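Cremilda Pimentel

I promised in June that I would write how I finally put all my small metal things in order. It is Wednesday evening, the tea is made, so I write it now. Short posts, sorry for the many of them.

The beginning of the problem was one cookie tin. Every screw, washer, little hook and spare nut from every piece of furniture since I moved to Surnholm went into this tin. When I needed one screw, I had to pour out everything on a towel. Then I found three that were almost right.

My first try was with glass jars. I do not recommend it for small pieces. You see very well what is inside, but your fingers do not reach the bottom, and you pour it out again. The same towel, the same bad mood.

The second try was paper envelopes with labels. This was good for two weeks. Then a washer made a hole in the corner of one envelope, and after this I had washers in my socks drawer. I still do not understand the socks drawer.

So I bought a clear plastic box with a lid on hinges and small compartments. The shop was Jurkholm, the one next to the bus station, on the shelf with fishing things and not with tools. It cost 900 and I thought it was too much, but I was tired of the towel.

How I sort: first only by what the thing is. Screws to screws, washers to washers. Length comes much later. I made the mistake to begin with length, and after one hour I had 30 little groups and no place to put my elbow.

A magnet helps, but wrap it in a thin cloth. When you pull the cloth away, the pieces fall down all together in your hand. My neighbor taught me this and I was a bit ashamed that I did not think of it.

I do not fill the compartments to the top. If they are full, the pieces jump over the little walls when you carry the box, and in the evening you sort again. Half full is enough for a home. The rest I gave to the repair table in Gistaswood, and they were happy to take it.

Also choose the surface well. On my old brown table a dark screw disappears completely. On gray with light lines it is much easier for the eyes. Many people asked about the wallpaper too, it is the flowered one from Gachanja, 81 for one roll and I needed 4.

Gray marble pattern, and a clear box on it: 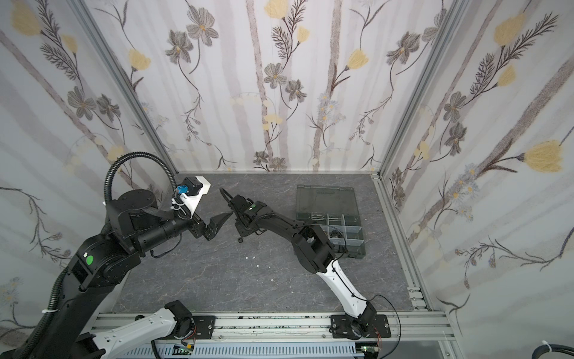
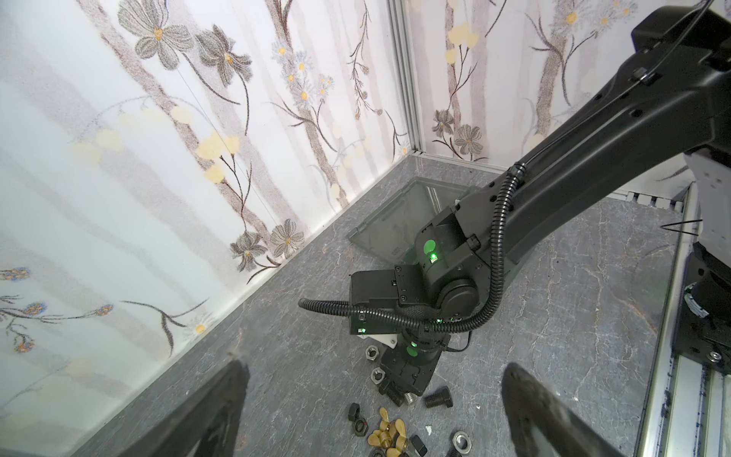 About labels: I write with a pencil on masking tape and stick it on the lid, on the outside. A printed label looks nicer, but I change my mind often, and pencil forgives me.

One thing I have not decided is what to do with the pieces that I cannot name. There is a bent one with two holes, and a kind of short pin with a flat head. For now they have their own compartment, and the tape says "who are you".

If somebody knows a good way to keep very small springs, please write to me. They hold on to each other like they are afraid. I tried a pill box, but the covers open by themselves in the drawer.

Next I must do the buttons. They live in a bag, a big one, and it belonged to my aunt, so I cannot throw away even the ugly ones. I will write again when the bag is open.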